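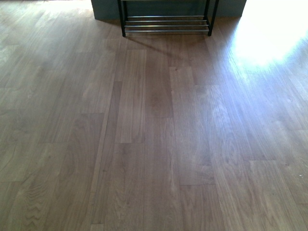
*Lower shelf of the entryway rack used in the Prillovari shoe task.*

**Prillovari** is a student robotics project in household tidying. Its members program a mobile robot to find footwear on a floor, grasp it, and place it on a rack. The project is run as a two-term elective and is also open to students who attend as a club without credit. It was founded by Hsin-yi Cheung, who teaches the elective, and Chih-ming Kao, who maintains the hardware. The name is also used for the shared code base and for the yearly trial held at the end of the second term.

## Background

The project grew out of a course unit on grasp planning in which students worked with blocks on a tabletop. Cheung proposed moving the exercise to floor level in a furnished home. Floor work requires the robot to control its base and arm together, and the target is often outside the reach of the arm when it is first seen.

Shoes were chosen as the object class for the first term. They vary in stiffness and have a clear front and back, so that a placement can be scored for direction as well as position. Cups and folded towels were considered and moved to the second term.

## Task

A run begins with the robot stopped at a marked start pose facing the rack. One item of footwear is placed on the floor by a student who is not on the team being scored. The robot must complete the following stages without operator input:

1. Locate the item and estimate its heading.
2. Drive to a standoff pose beside it.
3. Lower the gripper and close on the strap or side wall.
4. Lift, carry, and place the item on the rack with the toe toward the wall.

Each run is limited to 60 seconds. A team may call 2 restarts per session. A restart returns both the robot and the item to their starting positions, and the clock is reset.

Slide sandals are the standard item for beginning teams. The strap gives the gripper a raised edge to close on, and the open footbed leaves room for one finger to pass beneath it. Laced shoes are introduced once a team has a working slide routine. Boots are excluded because the spacing between rack tiers is too small for them.

## Course setting

Trials take place in a residential room with a wood-plank floor. The rack has a black metal frame and tiers of parallel metal rods. Objects with narrow soles can tip between rods if they are set down parallel to them, and the placement routine therefore holds the sole across the rods until contact is confirmed.

Daylight is the main source of error in detection. Direct sun produces patches in which the floor is close to white and the grain is lost, and the edges of these patches have been reported by early detectors as objects. Ka-ming Mok wrote the current exposure filter, which compares two readings of the same area and discards any outline that changes shape with exposure alone. Curtains are left open during scored runs.

Light-colored footwear is the harder case under these conditions. White items are tested both in the darker part of the floor and near the sunlit areas, and the two results are logged separately.

## Software

The code base is divided into three packages. *Pamo* handles detection and heading estimates, *Tesness* plans base and arm motion, and *Oral* reads out the current stage through a speaker so that students standing nearby can follow the run. Oral was added by Shuk-fan Chou after several sessions in which teams could not tell whether the robot was planning or had stalled.

Teams may replace any part of Pamo or Tesness. The stage names spoken by Oral are fixed, as the scoring script depends on them.

The training set for Pamo held 3093 labeled views at the start of the January term. It was later extended to 3248 views, with the added material chosen to cover glare and low-contrast footwear. Labels mark the toe, the heel, and the highest point of the strap or collar.

## Side approach

Most teams bring the gripper in from the side of the shoe. An approach from the heel gives a straighter lift but places the arm between the sensor and the item during the last part of the motion. With a side approach the toe stays in view and the heading can be checked again before the fingers close.

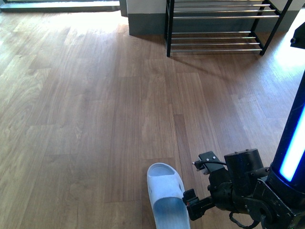 ## Scoring

Points are awarded by stage, and a failed stage ends the run. Heading is judged on the final placement only. An item that rests on the rack with its toe facing outward receives partial credit.

Contact with the rack frame is permitted. Moving either foot of the rack off its floor mark voids the run. Tsz-kin Yang revised this rule on 16 Sep 2023; the earlier version had also penalized light contact with the rods, which teams could not avoid while lowering a sole onto them.

Logs from voided runs are kept and may be used in the written report, which counts toward the grade for students taking the elective.

## See also

- Grasp planning
- Mobile manipulation
- Service robot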